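Robotic Suturing Bench: Rules and Good Practice
Frequently Asked Questions

Vavstead Skills Center > Bench Rooms > Robotic Suturing > FAQ

Last revised in August. This page covers version 2 of the bench rules. If your printed copy has a different number on the front, use this page.

Getting started

Who do these rules apply to?
Anyone who sits at the console, stands at the tissue side, or changes an instrument on the arm. That includes visiting teams and people who hold clinical privileges somewhere else. Observers only need to read the section on stopping.

Do the rules cover surgery on patients?
No. They cover bench work on tissue at Vavstead. Hospitals have their own credentialing and their own policies, and passing a bench sign-off here does not count toward any of them.

How long is a bench slot?
Two hours, including setup and cleanup. The log closes at 5:30 p.m. If you expect to run past that, move your slot.

What do I have to do before my first slot?
Read the rules, do the console orientation, and tie 13 knots that pass inspection. All 13 have to be made with the robot. Knots tied by hand or with hand-held drivers are good practice but go in a separate column.

I already passed at Kisia. Do I need to repeat the 13 knots?
No. Bring your sign-off sheet. You still need the orientation, as the pedals at the Kisia site are set up differently and the clutch is on the other side.

Instruments

How do I know which instrument is on the arm?
Read the number on the instrument and write it in the log before the first stitch. Don't copy it from the tray label. Trays get mixed up, and a log entry with the wrong instrument number is no use when a jaw starts slipping two weeks later.

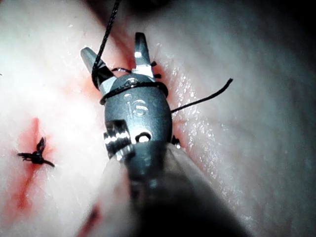
Number 15 at the tissue, with the thread around it just below the jaws. A finished knot is at left.

Is it all right to have the loop sitting around the wrist of the instrument?
Yes, while you are forming a throw. The loop has to go around something. Keep it above the moving parts if you can, and look at where it is before you close the jaws or bend the wrist. A loop that slides down into the pulleys can be pinched, and a pinched thread must be cut out and replaced.

What if I can't tell whether the thread is caught?
Stop moving the wrist. Open the jaws, hold still, and ask the tissue-side person to look. Pulling to find out is the wrong test. You have no sense of touch at this console, and the arm can pull harder than the thread or the tissue will stand.

How many uses does an instrument get?
The bench limit is set per instrument and is printed on the card in the tray. When the card is full, the instrument comes off the bench, even if it still feels fine. Don't start a new card.

Can I use a grasper in place of a needle driver?
For handling thread, yes. For driving a needle, only if the exercise sheet says so. Needles turn in jaws that are not made to hold them, and that is where most of our torn entry points come from.

Can I grip the thread anywhere?
Grip the tail end, the part you are going to trim. Thread that has been squeezed hard in metal jaws is weaker at that spot, so keep the jaws off any length that will end up inside the knot.

Knots and thread

What counts as a finished stitch?
The knot is tied down on the tissue, the edges of the cut meet without being bunched up, and the tails are trimmed. All of it has to be done by the robot unless the exercise allows a helper to cut.

How short should the tails be?
Short enough that they do not reach the next stitch, and long enough that the knot can't slip open. The exercise sheet gives the length for the thread you are using. If the tails are long, trim them before you go on. Loose tails get picked up by the next loop, and you end up tying two stitches together.

How tight is too tight?
Look at the edges. If the tissue puckers or goes pale right next to the knot, ease off on the next one. Do not try to loosen a locked knot with the jaws. Cut it and place a new one beside it.

The cut edge is raised in one place. Should I start over?
Usually not. Place the next stitch so the raised part is shared between two bites. Note it in the log. The inspector would like to see how you handled an uneven edge, and a cut that closes evenly the first time teaches less.

Can there be more than one thread in the tissue at once?
Yes, on the exercises marked "multi-thread." The rule is that you must be able to say which thread is which before you pull on any of them. If you can't, treat all of them as live and don't pull.
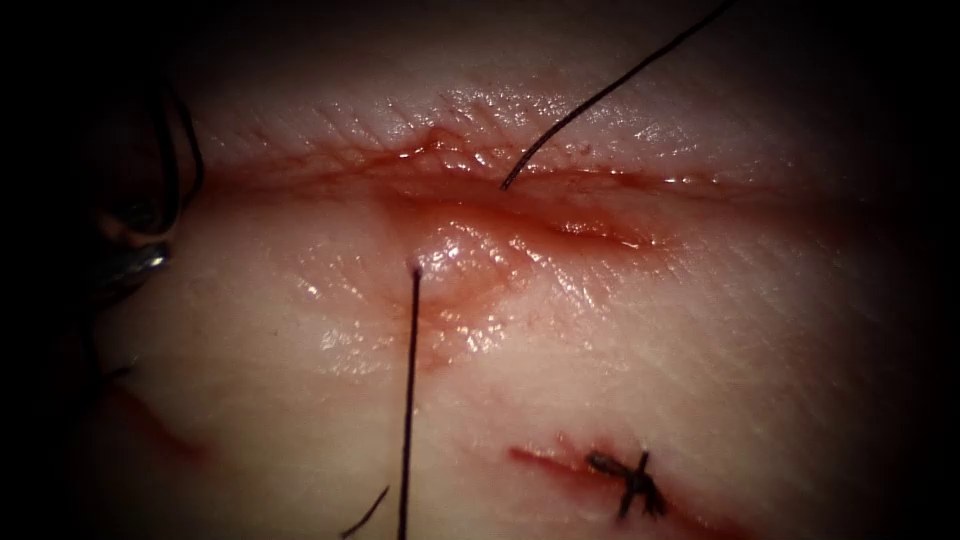

Doaa Belhaj

How do I keep track of the threads in a multi-thread exercise?
Follow each one from outside the work area to the point where it goes into the tissue, and say it out loud to the tissue-side person. Compare the side of the cut each thread is on. In the view above, one thread comes down from the top and goes in at the upper edge, and another comes straight up from below and ends just under the lower edge. They are close together and easy to confuse if you only look at the middle. The short thread near the bottom gets called out too, even if you have no plans for it.

What about a stitch that is already finished nearby?
Leave it alone. A finished stitch on a second cut, like the one at lower right, is scored separately, and damage to it counts against the current exercise. Plan your thread path so you don't sweep across it.

Where should the instrument be when I'm not using it?
Off to one side, still in view, not moving. Parking it out of view is not allowed. If you can only see part of it at the dark edge of the picture, that is the least we accept. Bring it in slowly when you start again.

Can I park with the needle in the jaws?
Only for a short pause, and only with the point away from the tissue. For a longer break, hand the needle out and have it counted.

View and lighting

The tissue is washed out on one side. Can I keep going?
If you can see the cut edge, the knot and the tip of the instrument, yes. If glare covers any of these, turn the light down or change the angle first. Moist tissue gives bright spots at almost any setting, so don't expect to get rid of all of them.

The corners are very dark. Is something wrong?
No. The light is aimed at the center. Keep your work there, and move the view along when the work moves.

Automated motion

Can I run an automated throw or an assisted stitch?
Yes, with a trained person at the console and a second at the tissue side. Both have to be in the room the whole time. One of them keeps a hand at the stop button and does no other job.

What are the conditions for letting the robot move by itself?
The needle has been counted. The thread has been called out. The instrument number is in the log. The speed is set to the bench limit or lower, and the person at the console has said "clear" and had an answer.

Who is responsible if the automated motion goes wrong?
The person at the console. This is true even when the program was written by someone else. If you don't know what a program will do next, don't start it.

Can I change settings in the middle of a run?
No. Stop, change, log the change, then start again. The Lepik planner will let you edit the bite depth while it is moving. Our rules do not.

Stopping

When do I have to stop?
When anyone in the room says stop. Also when a needle is not where you thought it was, when the thread catches, when the tissue tears, or when the arm makes a move you did not ask for.

Can an observer call a stop?
Yes. There is no penalty for a stop that was not needed.

What happens after a stop?
Leave everything where it is until the tissue-side person has looked. Write down the time and the instrument number. Then decide together whether to back the arm out or go on. After an unrequested move the session is over, and the arm stays locked until Samah Abdel Hamid has checked it.

Logs and sign-off

What goes in the log?
Instrument number, thread type, exercise, stitches tried, stitches finished, stops, and anything you changed. Write "none" in an empty field. A blank could mean none or forgotten.

How long are logs kept?
Through the end of the following training year. The bench log stood at 147 entries when this version of the rules was written.

Can I fix a mistake in the log?
Draw one line through it so it can still be read, write the correction next to it, and add your initials.

Who inspects the knots?
Doaa Belhaj or Samah Abdel Hamid. You can't have your own bench partner do it.

I failed inspection. When can I try again?
At your next slot. You keep the knots that passed.

Cleanup

What do I do with used tissue and thread?
Tissue goes in the lidded bin by the sink. Needles go in the sharps box, counted by two people. Thread ends go with the tissue. Check around the base of the jaws for cut ends before the instrument goes to cleaning.

Can I wipe the jaws with the instrument still on the arm?
No. Take it off first.

Where do I send a question that isn't answered on this page?
Leave it at the Pludell Building desk or call extension 1705. Questions about booking go to the front office.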